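Sorting and Packing Mixed Snacks at a Shared Table
Project report, Introduction to Packaging and Household Systems
Submitted by Hiếu Võ
Sun 30 July

1. Background

The student lounge on our floor has a snack shelf that anyone can take from. People put things on it when they come back from a trip home, and the department adds a box from the wholesaler at the start of each term. By the middle of last term the shelf was a mess. Candy had slid down behind the bags, the bags had been pushed into each other and gone to crumbs, and there were open packages nobody wanted to finish.

My project was to find a better way to sort the snacks and store them. I had a budget for containers but not for new furniture, so the shelf itself had to stay. I also wanted a method that one person could do in an evening without training, as the job gets passed to somebody new each term.

The report covers the sorting method, the containers I tried, what happened over the trial, and what I would change.

2. What was on the shelf

I emptied the whole shelf at the start and counted everything, including what had fallen behind. There were 1,336 separate items. That sounds like a lot, but most of it was small wrapped candy, and a single wholesale bag of candy fills a good part of that number. I threw out 123 items that were past their date, open, or crushed.

The rest fell into a few kinds. Twist-wrapped candy was the largest. After that came puffed bags of chips, puffs and crackers, then flat packets such as seaweed and dried fruit, then bars, and then drink sachets. A few things did not fit anywhere, such as a tin of cookies and a jar of peanuts, and I left those on the top shelf as they were.

3. How the different wrappers behave

A twist wrapper closes a candy by friction only. The film is turned at both ends and stays turned because it holds a crease. If the ends are pulled or rubbed a lot, they loosen. Hard candy with loose ends picks up moisture from the air, and the film then sticks to it. In the old arrangement the candy was in a deep bowl that people dug through with their hands, and the pieces at the bottom had the worst wrappers.

A puffed bag has air or nitrogen sealed in with the food. The gas is there to cushion it. The bag does this job well if nothing heavy sits on top, but the end seals are weak compared to the rest of the bag. If bags are stacked flat, the bottom one takes the load and the seal can open slowly. You do not see it until you pick the bag up and it is soft.

Flat packets are easy to store and hard to find. They slip under other things. Bars are the least trouble of all.

From this I wrote down two rules for storage. Twist-wrapped candy should be shallow, so that people can pick a piece without digging. Puffed bags should stand on end, side by side, with nothing on them.

4. Method

The sorting was done on the long table in the lounge. I put all the snacks in the middle and worked outward, with one place on the table for each kind. I tried two orders of work.

In the first order I picked up whatever was nearest and put it in its place. This is what most people do when asked to tidy. It was slow, and the candy kept rolling under the bags.

In the second order I moved all the puffed bags first, then the flat packets, then the bars and sachets, and left the candy for last. With the big light things out of the way the candy was easy to see. I took each piece by its middle and kept my fingers off the twisted ends.
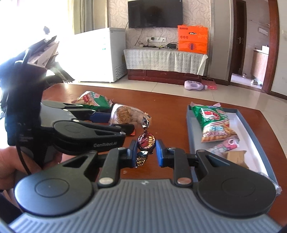 Why is the candy left until the end instead of being done first?

Candy is small and there is a lot of it, so it takes the most time and gets lost under everything else. Once the bags are off the table, whatever remains is nearly all candy and can go into the trays without much searching.

I checked each wrapper as I went. A piece with a loose end was twisted again if the film was clean. If the film was stuck to the candy, I threw it out. Anything with a torn corner or a soft feel went into a separate pile to be eaten that week.

5. Containers

I compared three products. All of them were within the budget, and I bought one set of each.

The Valtier tray is a shallow plastic tray with low sides and movable dividers. It fits the depth of our shelf with a small gap at the back. I used it for candy, with one layer of pieces, or two at most. The dividers come out when the tray is carried by one side, which happened to me twice before I learned to use both hands.

The Skarnik bin is an open-front bin, taller than it is wide. I used it for puffed bags standing on end. It holds small and medium bags well. Large bags lean forward and have to be turned sideways. The front lip is low enough that the name on the bag can be read without pulling it out.

The Lema box has a lid. I used it for flat packets and then for sachets. Both stayed tidy in it, but people left the lid off after taking something, and after some days the lid was under the shelf. A box without a lid would have worked the same for less money.

I also made dividers out of cardboard for the bar section. These cost nothing and were still in place at the end of the trial, though the front edges had gone soft from people's hands.

6. Trial

The containers stayed on the shelf for the rest of the term. Once a week I looked at the shelf, wrote down what was in the wrong place, and put it back. I did not tell people which things went where, apart from a paper label on the front of each container.

The candy trays stayed in the best order. People took from the front, and I moved the back pieces forward when I did the weekly check. I found only a few loose wrappers over the whole trial. In the old bowl I had found many more than that on the first day.

The bag bins were good for the first weeks. Then the wholesale box came in and somebody filled the bins until the bags were tight. Two bags had split seals when I pulled them out. After this I drew a line on the inside of each bin and wrote "stop here" next to it. Most people followed the line.

The flat packets were mixed up every week. People put bars in with them, I think because the two are close in shape. Moving the bar section to the other end of the shelf helped a little.

7. Problems with the work

The count at the start took longer than the sorting. If I did the project again I would weigh the candy and work out the number from that.

My weekly checks were not always on the same day. In exam week I missed one and did the next one late, so the notes for those two weeks are thin.

I only tested one shelf. The lounge is dry and has the heating on for much of the year, so I cannot say how the candy wrappers would hold up in a damp room. The Cemstead building next door has a kitchen in the basement that would be a good place to check. I asked about using it but did not get an answer before the deadline.

I was also the only person doing the sorting for the timed part, and I got faster with practice. Some of the difference between the first and second order of work may come from that. A fair test would have other people try both orders, with half of them starting on each.

8. Recommendations

Keep the Valtier trays for candy and do not go back to the bowl.

Keep the Skarnik bins for bags, with the fill line. Buy one wider bin for large bags if there is money left.

Replace the Lema boxes with plain open boxes when they wear out. There is no need to do it sooner.

When sorting after a delivery, clear the table first and do the bags before anything else. Put older stock at the front. Check dates on the flat packets especially, as they stay on the shelf longest.

Do a full sort in November and again at the end of the school year. The weekly check can be short if the full sort is done properly.

9. Materials

Trays, bins and boxes as listed in section 5. Paper labels, marker, tape. Cardboard from the wholesale box. The notes from the weekly checks are in the blue folder on the top shelf next to the cookie tin.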